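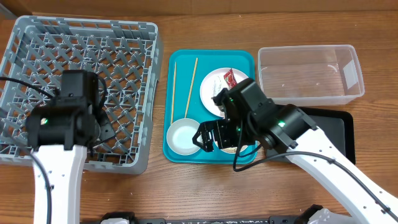
Zoltine countertop dish rack: six months on

I bought the Zoltine in December to replace a wire rack that had rusted through at the corners. It cost $35 at Barbieri, the homewares place near the station, and it has been used every day since.

Capacity
Dinner plates stand up well and don't lean on each other. Bowls are harder. Deep ones only fit if you skip a row, so after a meal for 3 people I usually do a second load. Mugs go wherever there is room.

Cleaning
Our water is hard and the scale shows after a week or so. I soak the rack in the laundry tub with white vinegar and go over it with an old toothbrush. The colour hasn't faded, though it doesn't get direct sun.

Drainage
This is my main complaint. The drip tray is sold separately, and the first one I ordered was the wrong size - the box lists 2 models with nearly the same name. I ended up using a Grirasine mat, which holds more water than I expected but needs wringing out at night.

Compared with the Flerurero
My sister's Flerurero is stainless and folds flat. It costs twice as much and chips glasses if you're careless. For a rental kitchen I'd still take the Zoltine.

Rating: 3.5 out of 5. Half a mark off for the tray, one for the bowls.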